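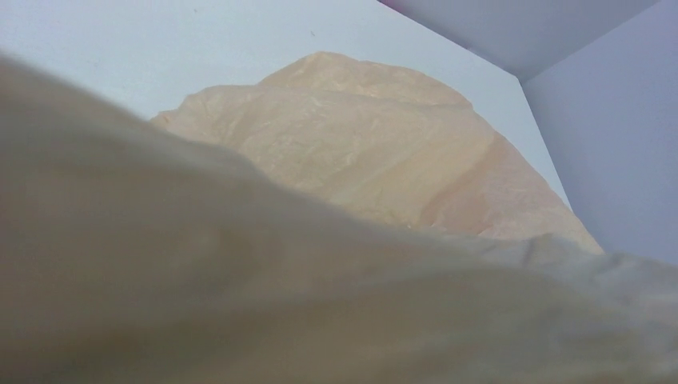
## 4. Bagging and Storing the Fruit

You have reached the part of the guide that most owners skip, and we know they skip it from the mail. The Waritz Market Stall is a play set, but the artificial fruit is molded with a fair amount of fine detail, and fine detail doesn't care to be thrown into a toy box under a pair of roller skates. Set aside a few minutes at the end of the day. A child can do most of it. A child will also do it differently from the way it is written, so stay in the room.

### 4.1 Before you start

You will need:

- a clear table or other flat surface
- one plastic shopping bag, big enough to lie open with the fruit in the middle
- the soft storage cloth, or an old pillowcase if the cloth has already become a cape
- a dry rag
- the stall's storage bin

> **CAUTION:** Plastic bags are a suffocation hazard. An adult should handle the bag from start to finish and put it out of reach afterward. This is the one place in the manual where we are not being funny.

Wipe the table first. Crumbs stick to the rough skins, and the lychees are the worst offenders.

### 4.2 Laying out the bag

1. Shake the bag open and lay it flat on the table with the mouth facing you.
2. Push the upper layer of plastic back toward the far side. It will try to come down again. Push it back again.
3. Crumple the sides upward until they stand on their own. You are after a shallow basin, and it doesn't have to be a handsome one.
4. Press the middle flat with your palm so the fruit has somewhere to sit.

**Note:** A brand-new bag is stiff and slippery and has opinions. One that has already been to the store a few times folds better. If the bag has printing on it, either side may face up. Gilberto Llanos, who wrote the first edition of this guide, insisted on print side down for reasons he took with him when he moved to the Brosow office.

### 4.3 Loading the fruit

Load in this order. Other orders have been tried.

5. Put in the **lychee bunch** first, near the middle. Hold it by the fruit. The branching stem is thin and will take a bend once or twice, after which it will take it permanently.
6. Set the **starfruit** to one side of the bunch, at whatever angle it likes. Do not stand it on its tip. It won't stay, and the ridges scuff when it goes over.
7. Set the **mango** on the other side. The narrow end can point in toward the bunch, which saves room.
8. Tuck the **red fruit** in at the back. Customers have called this piece a bell pepper, an apple and, in one long letter, a tomato. Call it what you like at the register and charge accordingly.
9. Check that nothing is resting on the lychee stem. If something is, move it now and not after you have closed the bag.

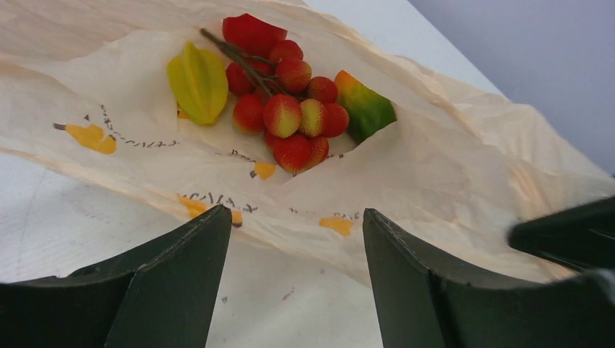

*Fig. 4-1. Fruit grouped in the open bag: starfruit at left, lychees in the center, mango at right, red fruit at the back.*

A fold of plastic lying over the mango is fine. You don't need to fuss with it. Your arrangement may also sit higher or lower in the bag than ours without any effect on the warranty.

### 4.4 Closing up

10. Bring the near edge of the bag over the fruit, then the sides, then the back. Leave it loose.
11. Press out the extra air with a flat hand. Stop when you feel fruit.
12. Fold the mouth under. **Do not knot the handles.** Every knot tied by a grownup at 8 p.m. has to be untied by the same grownup at 6 a.m., with an audience.
13. Wrap the bundle in the cloth and place it in the bin with the folded side down.

The cloth goes on rumpled and may stay rumpled. We used to print a folding diagram for it. The diagram had 40 steps, and the only complaint we got when it was dropped came from the person who drew it.

### 4.5 Where to keep it

Keep the bin out of direct sun and away from heaters. Artificial skins fade, red ones first. A closet shelf is good. The trunk of a car in July is not a closet shelf, however much it may look like one when you are tired.

Don't stack anything heavy on the bin. The Murthy stacking lid (sold separately) spreads the weight a little, but it is a lid and not a floor.

### 4.6 Cleaning

Wipe the smooth pieces with a damp rag and dry them right away. For the lychees, use a soft, dry toothbrush, preferably one nobody plans to use again. Work from the stem outward.

Do not put any piece in the dishwasher. Do not boil the fruit. Do not use nail polish remover, even on nail polish.

### 4.7 Trouble spots

**The basin keeps falling flat.** The sides are too smooth. Crumple them harder, then set a rolled sock behind the back wall while you load.

**The starfruit has worked its way to the bottom.** You loaded it before the lychees. See step 5.

**A lychee has come off.** Keep it. Single lychees are not sold as spares, but the whole bunch is, as part number 730. Glue holds if you leave it overnight and will hold your finger equally well.

**There is a tooth mark in the mango.** This is covered in Section 2, under "Not Food."

**There is a real banana in the bag.** Take it out. If you are reading this on the Wednesday after a weekend session, take it out near an open window.

When the fruit is put away, go on to Section 5, which covers the Ikus cash drawer and how to get it open after it has been filled with raisins.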